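Getting more out of your dishwasher

I came to dishwashers late in life and I'm still a bit giddy about mine! After 24 years of washing up by hand I've become a proper fusspot about loading, and I love hearing how other people do theirs.

Scrape, don't rinse. A silicone spatula gets nearly everything off, and most modern detergents like having a bit of muck to work on.

Plates go in the bottom rack facing the middle, with a gap between each one. Big dinner plates next to small ones is a lovely trick, as the water gets in behind both.

Spin the spray arms with a finger before you shut the door. If a ladle stops them turning you'll be doing the whole lot again (ask me how I know). 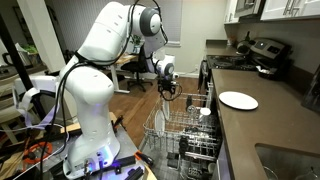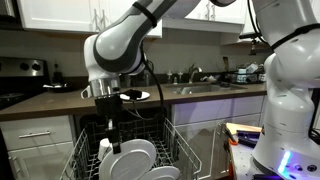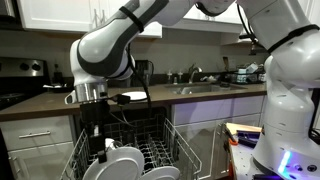

The lower rack, pulled well out for loading.

Now, the filter! Mine lifts out with a quarter turn. I do it every 4 weeks with hot soapy water and an old toothbrush, and the glasses come up so much brighter afterwards.

For whiffs, stand a mug of white vinegar in the top rack and run the hottest cycle with nothing else in. Wipe the door seal too, right down into the bottom corners where the grease hides.

Constanza Vergara wrote in May with a cracking tip: empty the bottom rack first, so drips from upturned mugs don't land on your dry plates. I'd been doing it the wrong way round for ages!

Next time, wooden spoons and how to bring back a furry one. Do send me yours if you've got a good method.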